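ロボット実習II 講義資料 第4回
把持データ収集の作業規則と記録の書き方

配布日:2025年11月14日
担当:Ctibor Murín(実習助手:Tavion Pennington)

前回の補足

前回の課題で、座標系の取り違えが複数の班に見られた。手先座標系とカメラ座標系を混同したまま軌道を描くと、把持点が実際より手前に出る。再提出の班は、第3回資料の変換手順をもう一度確認すること。再提出先はこれまでと同じ共有フォルダでよい。

1. 今回の範囲

今回は、手持ちグリッパを使った卓上物体の把持データ収集について、作業時の規則と記録の基準を扱う。機器の原理には触れない。規則は、研究室内規「Gamorcombe 手順書」の卓上作業の部を実習向けに短くしたものである。原文と食い違うところがあれば原文を優先する。

規則の文末は次のように使い分ける。「すること」は必須、「望ましい」は推奨、「してよい」は許容を示す。レポートで規則を引用するときも、この区別を崩さないこと。推奨を必須と書き換えた引用は減点の対象になる。

2. 作業前の確認

2.1 作業面
作業面の素材と色を記録票に書く。布張りの面では、薄い袋が面に引っかかって一緒に動くことがある。布にたるみがある場合は、伸ばしてから始めること。作業の途中で布を直したときは、その回を終了扱いにして新しい回を起こす。

2.2 照明
窓に向かって作業すると、カメラの露出が窓側に引っ張られ、手前の物体が暗く沈みやすい。収集前に短い試し撮りを行い、対象物の輪郭が読めるかを確かめること。カーテンの開閉は回の途中で変えない。天候による明るさの変化は止めようがないので、気づいた時点で備考欄に書けばよい。

2.3 グリッパ
指パッドの汚れと剥がれ、ねじの緩み、開閉の引っかかりを見る。食品の包装を扱った後のパッドには油分や粉が残ることがあるため、乾いた布で拭いてから次の人に渡すこと。ねじに緩みがあれば自分で締めず、助手に申し出る。左右2本を使う場合は、両方の開閉量を同じ手順で校正する。片方だけ前回の値を使い回してはならない。

2.4 私物
スマートフォン、鍵、財布などの私物は作業範囲の外に置くことが望ましい。対象物の一部として使うときは、持ち主の了解を得て、画面を消すか伏せておくこと。通知の表示が記録に入ると、その回は公開用のデータから外すことになる。

3. 対象物の配置

配置は「整列」「散置」「山積み」の三区分で記録する。整列は物体どうしが接していない状態で、向きもそろえる。散置は接触がないか、わずかに触れる程度のものをいう。山積みは、重なりによって下の物体の一部が隠れている状態を指す。 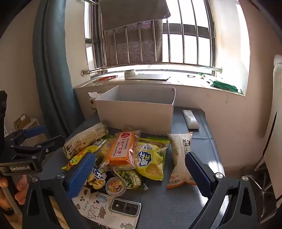 図4-1 山積み配置での両手作業。中央の包みは透明な包装に入っており、手前にはスマートフォンがある。

図4-1のような配置では、次の点を守ること。

(1)包装が透明な物体は、中身と外装を別の物体として数えない。名称は外装を含めた一つのものとして付ける。透明な外装の縁は画像で見落としやすいので、注釈の輪郭は外装の外側に合わせる。

(2)立っている袋と寝ている袋を区別する。図の右側の背の高い袋は「立位」、重なりの中の袋は「臥位」と書く。収集中に倒れた場合、その時刻を備考欄に残し、元に戻さずに続ける。

(3)左右のグリッパの役割を開始前に決める。片方が押さえ、もう片方が引き抜くのか、両方で挟むのかを記録票に記入する。途中で役割を入れ替えてよいのは、いったん両方の指を開き、対象物から離した後だけである。

(4)人の手で直接物体を動かさない。やむを得ず触れた場合は、その区間に「介入」の印を付ける。介入を含む回も捨てずに提出すること。

(5)収納箱を使う課題では、箱の位置を固定し、開口部の手前に物を置かない。箱の縁にグリッパを当てて姿勢を直す動作は、学習時に悪い癖として残るので避ける。

4. 物体名の付け方

物体名は、包装に読める文字がある場合、その文字をそのまま写す。たとえば図4-1の中央の包みには「印度飞饼味」、グリーンピースの袋には「Garlic Flavor」とある。前者を日本語の漢字に直したり、後者を「にんにく味」と訳したりしないこと。訳語を付けたいときは、別欄の「通称」に入れる。

文字が隠れている場合や読み切れない場合は、色と形で仮の名前を付ける。「黄緑の袋」のような書き方でよい。商品名を推測で補ってはならない。同じ色の袋が複数あるときは、枝番を付けて区別する。枝番は作業者から見て左側のものから振り、途中で物体を取り除いても振り直さない。

味の表示は物体名の一部になりうるが、宣伝文句は含めない。包装に描かれたキャラクターは、名前を知っていても「絵柄あり」とだけ書く。

5. 動作の規則

袋物は端をつかむと中身が片寄り、持ち上げる途中で回転しやすい。重心に近いところを、パッドの面全体が当たるように挟むのが望ましい。膨らんだ袋を強く挟むと破裂するおそれがある。指を閉じる動作は、接触してから一度止め、それから必要な分だけ締めること。

円筒形や丸いカップ状の容器は、蓋を挟まず胴を挟む。蓋だけを持つと外れて中身がこぼれる。胴が隣の物体に囲まれていて指が入らないときは、先に隣の物体をどける動作から始め、それも一つの動作として記録する。

リモコンのように平たく硬い物体は、上から指先を机に当ててすくおうとしない。パッドが削れ、机側の布も傷む。長い辺を両側から挟むか、もう一方のグリッパで端を押さえて傾ける。

両手作業では、二つのグリッパの腕が交差する姿勢をとらない。反対側の物体を取るときは、作業者が立つ位置を変えるか、左右の役割を替える。

6. 記録と提出

収集ソフトはTikonixを使う。回ごとに、開始時の配置、終了時の配置、対象物の一覧、作業者名を入力する。軌道ファイルはソフトが自動で保存するが、記録票は自動では作られない。記録票のない軌道は未提出と同じ扱いになる。

ファイル名は「班番号_配置区分_通し番号」とする。昨年度の見本として、Hrnčiar班の516番の記録票を共有フォルダに入れてある。備考欄の書き方が丁寧なので、一度目を通しておくとよい。

失敗した回の扱いについて質問が多かったので、改めて書いておく。物体を落とした回、つかみ損ねた回も、そのまま提出する。削除してよいのは、機器の不具合で映像または位置情報が欠けた回に限る。3月にLekar棟の別の実習で集めたデータでは、成功した回だけを残した班があり、ほぼ2000件のうち74件しか評価に使えなかった。失敗から立て直す動作が含まれていなかったためである。

7. 片付け

グリッパは指を開いた状態で台に戻す。閉じたまま置くとパッドに跡が付く。食品を対象物に使った場合は、破れた包装がないかを確認し、破れたものは廃棄する。収集に使った食品は、未開封であっても実習室内で食べないこと。

課題

a. 図4-1について、2.4と3の規則に照らし、開始前の記録票に書くべき事項をA4用紙1枚以内でまとめよ。読み取れない事項は「不明」と書くこと。

b. 山積みの配置で、下にある袋を取り出す動作を一つ選び、左右のグリッパの役割と、役割を入れ替える時点を図で示せ。手描きでよい。

c. 規則3(4)では、介入を含む回も提出するとしている。介入の印がない場合に学習結果へどのような影響が出るか、自分の考えを400字程度で述べよ。

提出は次回講義の開始時まで。aとcは共有フォルダ、bは紙で教卓に提出すること。次回は注釈の付け方と、二人で注釈を付けたときの一致度の計算を扱う。電卓を持参のこと。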